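Tradton library to reopen reading room after refurbishment

2024-07-28

The reading room at Tradton Library will reopen to the public next month, following a programme of repairs and redecoration that began in March. Members will be able to use the room during all normal opening hours, and the local history collection will return to its former place on the ground floor.

The work was carried out by Naidoo, a building firm based in Gridville, and included a new roof covering over the rear of the building, new window frames and a full renewal of the lighting. The heating pipes, parts of which dated from the original construction, were also replaced. The library remained open throughout, with a reduced lending service offered from the front hall.

Rhona MacAulay, head of library services, thanked members for their patience. "The reading room is the part of the building that people ask after most," she said. "Students use it in the evenings, and many of our older members come in every morning for the newspapers. We are very pleased to be able to give it back to them in a better state than it was in before."

The room will provide 70 seats, of which 13 will be set aside for quiet study and may be booked in advance at the front desk. Bookings will be for a morning, an afternoon or an evening, and may be made by any member holding a current card. The remaining seats will be available without booking. Sockets for laptops have been fitted along both long walls, and the wireless service has been extended to cover the whole floor.

Furniture was chosen after a survey of members held last winter, to which 700 people replied. A clear majority asked for wood in place of the grey metal desks that had been in use for many years. Respondents also asked for softer lighting and for more space between readers.

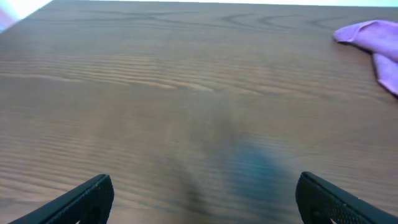
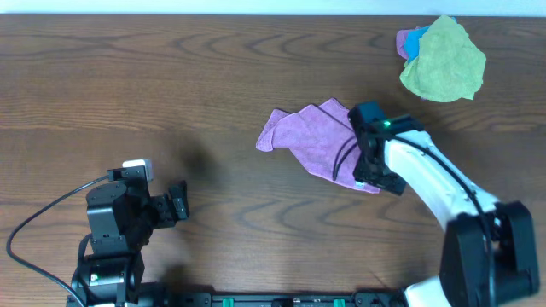 Wooden tabletops with a strongly marked grain.

The local history collection has been kept in storage at Raltska House during the works. It includes parish maps, school registers and bound copies of the town's former weekly newspaper. A further 200 photographs of the town, given by local families, have been catalogued and will be available to readers for the first time. Items from the collection may be consulted in the reading room only, and readers are asked to give one day's notice where possible – particularly for the larger maps, which must be brought down by staff.

A small number of changes will be made to the rules of the room. Covered drinks will be permitted, but food will not. Telephone calls should be taken in the front hall. Children under the age of 12 are welcome when accompanied by an adult, and a separate corner for younger readers will remain open upstairs.

Members whose cards have lapsed may renew them at the front desk on production of proof of address. There is no charge for renewal. Books borrowed during the works may be returned in the usual way, and loan periods will go back to their normal length when the room reopens.

Opening times and the form for booking study seats are available at the front desk and at the Gridville branch.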